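How to descale a kettle without ruining your morning

If you live in Wulgate you already know about the water. It comes out of the tap looking innocent and leaves behind enough chalk to mark out a tennis court. My kettle, an elderly Berrada that holds 1.7 litres when it is clean and rather less when it isn't, needs doing every couple of months. I do it every August and whenever guests complain of bits.

What you need

Citric acid, sold as white granules in the baking aisle or, for some reason, with the home brewing things. White vinegar also works, if you want your kitchen to smell like a chip shop until bedtime. Lemon juice works too, slowly and at great expense.

You also need a tablespoon, an old washing-up brush and a note for the lid saying DO NOT DRINK. I left the note off once. It was my own tea.

What to do

Empty the kettle and unplug it from the wall. If yours lifts off a base, put the base well out of the way, as it doesn't enjoy getting wet.

Take out the spout filter. On the Berrada it slides up and out. On the Anditz I had before, it had to be persuaded with a teaspoon handle and some language. Drop it in a small cup or beaker for later.

Fill the kettle halfway with fresh water, boil it, switch it off and unplug it again. Let it stand for ten minutes. Now add 2 level tablespoons of citric acid, slowly. It will fizz. If you tip the lot into water straight off the boil it will fizz all over the worktop, and I can recommend against that from experience.

Leave it for half an hour with the lid open. Meanwhile pour a little of the hot mixture over the filter in its cup.

Go and do something else. Peering in does not speed it up, though I always try.

Pour the lot down the sink, run the brush round the inside, and keep the brush away from the electrical contacts underneath. Scrub the filter gently. The mesh on a Sirnura one cost me more to replace than I'd like to say.

Rinse, fill, boil and throw away. Then do that again.

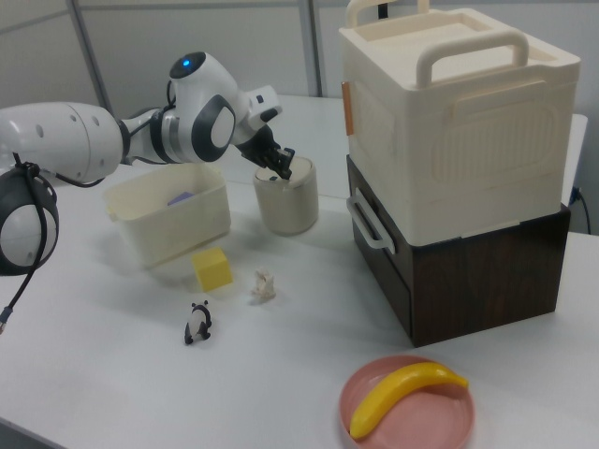 Can I use the same mixture twice?

Once it has stopped fizzing it is mostly spent, so pour it away and mix fresh. If there is still a crust on the bottom, a second round with one tablespoon usually shifts it.

Stubborn patches

A ring at the water line means you didn't fill it high enough. Repeat with more water, keeping below the maximum mark. Never use a knife or a scouring pad on the element, and leave bleach out of it altogether.

Put the filter back before you make tea. It goes in with the mesh facing the spout.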